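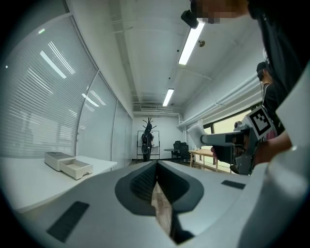
Wooden floor at the Briltemell building.

About Suderora

Suderora surveys, repairs and refinishes timber floors in schools, halls, offices and houses. The company works from two addresses. The Briltemell building holds the office, the sample store and the training room. The yard at Dillen holds timber stock, the drying room and the machine shop.

What we do

Our work falls under four headings: condition surveys, board repair and replacement, sanding and finishing, and planned maintenance. A client may order any of these separately. We do not supply or fit laminate, vinyl or carpet, and we do not lay new screeds. Where a survey shows that the screed or the joists need attention, we report it and stop there until another contractor has put it right.

Condition surveys

A survey covers moisture content, board thickness above the tongue, fixings, ventilation below the floor and the state of the existing finish. Moisture is measured with a pin meter at fixed points on a grid, and the readings are entered on a plan of the room. Relative humidity and air temperature are taken at the same visit. If the readings differ by more than the limit stated in the survey terms, we leave logging sensors in place and return for a second set.

Thickness above the tongue decides whether a floor can be sanded again. On older floors it can usually be read at a threshold, a vent or a loose board. Where there is no such place, we lift one board by agreement and refit it the same day.

The client receives a written report, a marked plan and a schedule of repairs. The report belongs to the client and may be passed to other firms for pricing.

Repair and timber stock

Replacement boards are cut at Dillen from reclaimed and new stock. Reclaimed boards are checked for metal, stacked on sticks and held in the drying room until they reach the moisture content recorded on site. They are then machined to the profile of the existing floor. Old floors were laid to many different profiles, so we keep a reference piece from each one we have matched. The collection now stands at 661 pieces and is indexed by width, thickness, tongue position and species. Architects and other flooring firms may consult it at Briltemell by appointment.

The Karagiannis schedule

Planned maintenance is carried out under what we call the Karagiannis schedule, named after the first hall where it was used. It divides a floor into zones by wear, so that entrances and main walkways are abraded and recoated more often than the edges of the room. Each zone has its own record of coats applied, product batch and date. The purpose is to recoat while the finish is still whole, before wear reaches the wood. A floor kept this way needs full sanding less often, and full sanding is the operation that uses up board thickness.

The schedule is suited to floors sealed with lacquer or hardwax oil. Waxed floors are kept under a separate arrangement, as wax has to be removed before most other finishes will bond.

Sanding and finishing

We sand with belt and planetary machines fitted with dust extraction. The usual grit sequence ends at 100 on softwood and finer on dense hardwoods, depending on the finish. Gaps are filled with slips of matching timber or left open if the floor moves with the seasons. Resin filler is used only on parquet and block floors.

Areas of up to 2,000 square metres are taken on as a single job. Larger areas are divided into phases, each with its own handover.

Guarantee and records

Board repairs are guaranteed for 30 months from handover, provided that the room has been kept within the humidity range given in the report. Finishes are covered by the terms printed on the handover sheet. Job records are kept at Briltemell and copies can be requested by the present owner of the building.

Visits and enquiries

The sample store is open by appointment. Please bring a short offcut of the floor if you have one, or a tracing of the board end with the thickness marked on it. Deliveries of timber go to Dillen only. The yard closes for stocktaking during March, and machining orders received in that month are placed in the queue for the next.

Page last revised Aug 13, 2024.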